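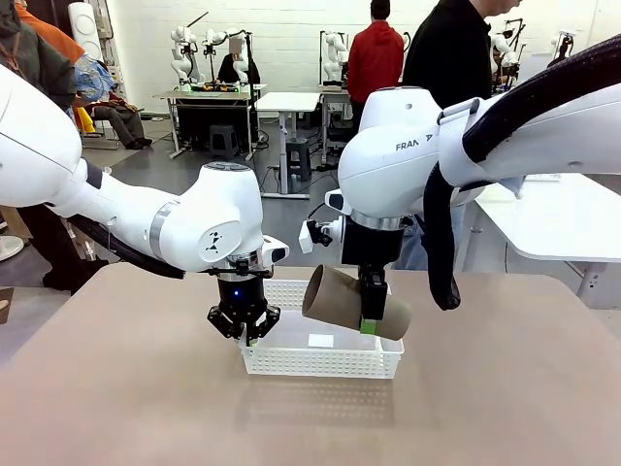 Community > Workshop & Home > Machines and Gadgets > Can they do the chores yet?

6 min read

Started by Struan Cairns, Monday

My sister has asked me whether she ought to hold off replacing her cleaner "until the robots are ready", and I've been chewing on it all weekend, because I run a small packing room and get asked much the same thing by our owner every December. My own feeling is that picking one thing up is more or less sorted and everything after it is where the trouble starts. Take the pair of arms over that white basket, with the right one gripping a hollow cylinder round its middle, tilted, over one side of the basket. A good hold, I'd say! But a packer does that 2,000 times a shift while chatting about her holidays, and she notices when the tube has a dent in it. So would any of you trust a machine with a real job at home or on the shop floor yet? I'd love to hear from people who've lived with one.

Reply from pegbag_lou

Lovely question, Struan, and the answer in this house is no, not for anything with fabric in it. We had the Leketti folding thing on trial (my husband's idea, he does love a gadget) and it managed tea towels very nicely if I laid each one flat for it first. By which point, well, I could have folded it! Fitted sheets it wouldn't look at. It went back after 2 weeks and I've had my ironing corner back ever since.

Reply from ngubane_nights

I'll have to disagree with you both, in a friendly way. I work evenings at Ngubane, where we put up boxes of plumbing bits, and we've had a Pivton arm on the end of the line since spring. It did 126 trays last night and I touched it once, when a lid went in sideways. It's slow, I grant you, but it doesn't get a bad back, and mine was dreadful. If you're waiting for it to be as good as your best packer you'll wait for ever. Ask if it's good enough for the dull end of the job.

Reply from Struan Cairns

That's fair, and I'm glad about your back. But are your trays always in the same spot? Ours come in any old how, and the last firm who came round wanted us to buy new trays, new racking and a fence before they'd even give us a price.

Reply from ngubane_nights

Same spot, yes, there's a stop bolted to the bench. I'll give you that one.

Reply from oldvicarage

The hoover does the hall and the dishwasher does the plates, and we stopped calling them robots years ago. I'd tell your sister to get the cleaner. The Prumier brochure I was sent shows an arm wiping a worktop with nothing on it whatsoever, and mine has had a toaster, a fruit bowl and the cat's tablets on it since we moved in.

Reply from pegbag_lou

Ha, same here, plus the post. Struan, do let us know what she decides, and if she's anywhere near Leeds I can pass on the number of the lady who does ours on alternate weeks.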